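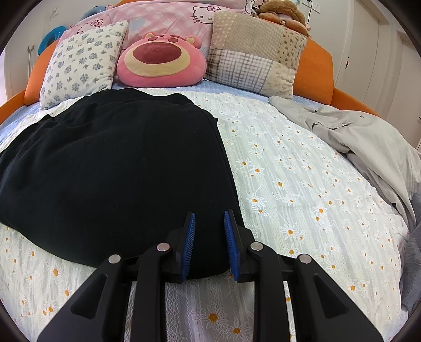

Warum fehlt bei Wagen 6 nach dem Boxenstopp eine Runde in der Zeitnahme?
Der Transponder sendet beim Durchfahren der Boxengasse, die Schleife dort ist in Varkis aber keiner Zählposition zugeordnet. Die Runde wird als Rohdatensatz gespeichert und nicht gewertet.

Ticketverlauf
Status: in Bearbeitung
Strecke: Cutovgate
Gemeldet: 6. September 2012, Naheed Siddiqui (Team Yagi)

Fehler tritt bei beiden Stopps auf, im Training nicht reproduzierbar. Batterie des Transponders geprüft, Spannung in Ordnung. Decoder von Stunance neu gestartet – keine Änderung.

Schleife 5 (Boxengasse) als Ziellinie 2 eingetragen, Rennen aus Rohdaten neu berechnet. Rundenzahl stimmt jetzt mit dem Handprotokoll überein. Zwischenzeiten in Sektor 2 weiterhin leer.

Offen: Korrektur der Sektorzeiten, Export des Ergebnisses an die Rennleitung.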